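4.2 Letter knowledge at the kitchen table

One of the most exciting results came from the home sessions. Families in the Nedelcu group kept a set of loose letters within reach at mealtimes and played with them whenever they liked, with no schedule and no scoring. Across 255 households we collected 559 diary entries, and many are a joy to read! Children hunted for the first letter of a sibling's name, lined letters up along the edge of a placemat, or insisted that a sideways letter was "asleep" and had to be woken.

That last kind of remark caught our attention early on. Young readers often treat a turned letter as the same object, just as a turned cup is still a cup, and the diaries are full of moments when a child begins to doubt this (see Figure 3). 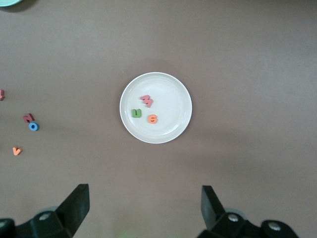 Figure 3. Foam letters M, U and G on a small white plate, with the M turned on its side.

Parents' notes suggest that talk about turned letters grew richer over the 20 weeks of the study. Early entries mostly record naming. By June, children were arguing about whether an M could become a W, and several had started testing the idea on every letter they owned. Guillot's earlier work with the Batov picture cards found a similar shift, though in a classroom and with a teacher leading. We were delighted to see it appear in ordinary family talk, and Section 4.3 looks at which letters set off the longest conversations.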